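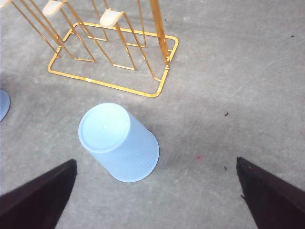

Cedora Household Tasks Group

Cup rack set, read me first

Hello and welcome! The set is small and close to our hearts: light blue plastic cups, a gold-colored wire drying rack, and the everyday business of getting a cup off the floor and hanging it upside down on a peg. There are 986 episodes, collected by Yhon Apaza and Nidia Tello over more than 70 sessions (and a fair amount of coffee).

An episode counts as done when the cup hangs by itself, mouth down. It may lean a little, and we went back and forth on that for weeks.

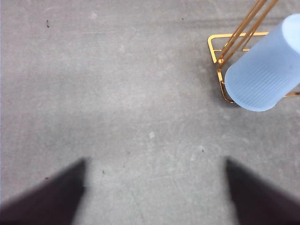
Maribel Valderrama wrote to us that a leaning cup still drains perfectly well, and that hers at home have never once hung straight. We took her side in the end, so the label "hung" covers straight and tilted cups alike.

If you would like to treat them separately, the column called tilt is there for you,

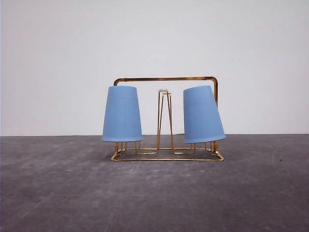
and it was filled in by hand, so please forgive the odd slip. Blank means we couldn't agree, which happened more often than we'd like to admit!

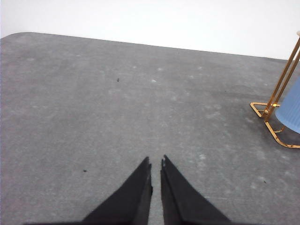 Corrections

Write to Alcides Bedoya with the episode number. Version 5 is the current one.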